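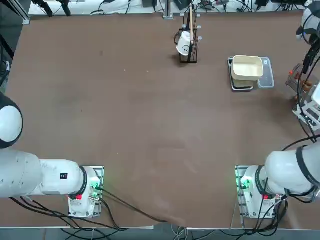 ## Diapositiva 1 – Pesar antes de envasar (apertura)

- Título completo: «Pesada y envasado de raciones pequeñas en mesa única». Duración prevista: 20 minutos, preguntas aparte.
- Presentarme en una frase. Citar a Soledad Paredes, coautora del procedimiento, que atiende las preguntas de etiquetado.
- Dejar la foto puesta mientras entra la gente. Señalar tres zonas: el escurridor negro con la taza colgada boca abajo, la bandeja de marco negro con el recipiente crema y la tapa transparente, y el soporte de alambre del borde derecho.
- Definir «ración pequeña» para toda la charla: piezas enteras, secas por fuera, de forma irregular. Líquidos y purés quedan fuera.

## Diapositiva 2 – De dónde sale esto

- Encargo de Nestex para el comedor de Henríquez. Problema de partida: raciones nominales iguales, pesos distintos.
- Registro completo del periodo de prueba: 1628 pesadas, anotadas a mano y pasadas después a la hoja de Kayode Etim.
- No entrar en la estadística. La tabla está en el anexo y quien la quiera la pide.
- Avisar de que las pesadas del jueves se hicieron con otra báscula y se tratan por separado.

## Diapositiva 3 – Reparto de la mesa

- Regla general: lo que no interviene en la pesada va al fondo o al lateral. Tazas y utensilios de mango largo, en vertical, en el escurridor.
- El mango de madera clara que sobresale del escurridor se ve desde cualquier punto de la mesa. Útil para localizarlo; molesto si se cruza el brazo por encima para alcanzar la bandeja.
- La bandeja define la zona de espera. Recipiente y tapa van juntos en ella, con la tapa al lado y sin encajar.
- Tapa con etiqueta en una esquina: conservar siempre la misma esquina al apilar. Soledad insiste en esto y tiene razón – la mitad de las consultas que recibimos son de etiquetas giradas.
- La tapa no debería montar sobre el borde de la bandeja. Al levantar la bandeja, resbala.

*(Pausa. Beber agua. Comprobar que el mando pasa diapositiva.)*

## Diapositiva 4 – La báscula

- Báscula digital de cocina, plana, con pantalla y mandos en el mismo frente. Hablar de la familia de aparatos, sin recomendar modelo.
- Secuencia:
 1. Encender con el plato libre y esperar el cero.
 2. Colocar el recipiente vacío, centrado.
 3. Tara.
 4. Añadir las piezas.
 5. Leer con las manos fuera.
- Tara por recipiente, también entre recipientes del mismo lote. En la serie Utow la diferencia entre unidades vacías llegó a ser de hasta 11 gramos.
- Si la báscula se apaga sola entre pesadas, se pierde la tara. Repetir desde el paso 1 con el recipiente retirado.
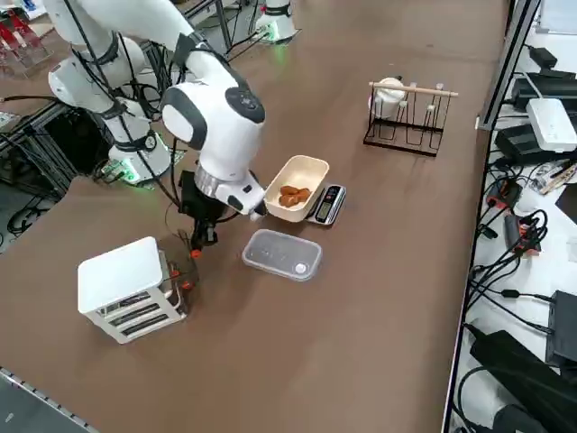 *Fig. 2. Recipiente crema con piezas doradas, apoyado en parte sobre la báscula; delante, envase transparente vacío.*

- Comentar el apoyo parcial. Con una parte del fondo fuera del plato, la mesa puede recibir parte de la carga y la lectura pierde validez. Para registrar, el recipiente tiene que descansar entero en el plato, sin rozar nada.
- Recipiente ancho y plato estrecho: cruzar el recipiente respecto al plato tapa la pantalla. Dos salidas – recipiente más corto, o una base rígida intermedia incluida en la tara.
- Las paredes ligeramente abiertas facilitan sacar piezas sin volcar. Contrapartida: ocupan más arriba que abajo, y el vecino más próximo acaba tocando el borde.
- Piezas agrupadas hacia el centro del fondo. Repartirlas no mejora la lectura, pero una pieza pegada a la esquina cuesta más de coger.

## Diapositiva 5 – Paso al envase

- Envase transparente rectangular de esquinas redondeadas, delante del recipiente. Recorrido corto y sin pasar por encima de la pantalla.
- Ajuste de peso: cambiar una pieza por otra de distinto tamaño. No partir piezas. Las migas se quedan en el recipiente y falsean la tara siguiente.
- Tolerancia acordada con Nestex: 40 gramos por envase. Es amplia; Kayode propuso reducirla y quedó pendiente.
- Cierre: presionar esquinas opuestas, luego los lados. Revisar el contorno a contraluz.

## Diapositiva 6 – Errores frecuentes

- Tarar con la tapa puesta y pesar sin ella.
- Leer antes de que se estabilice la cifra.
- Mover la báscula con carga.
- Limpiar el plato y no volver a poner a cero.
- Usar la hoja Cikunum antigua, que no tiene columna de tara. Retirarla de las carpetas.

## Preguntas

- Si preguntan por alérgenos: remitir a Soledad.
- Si preguntan por alimentos calientes: sin datos propios, no improvisar.
- Dejar la Fig. 2 en pantalla durante el turno.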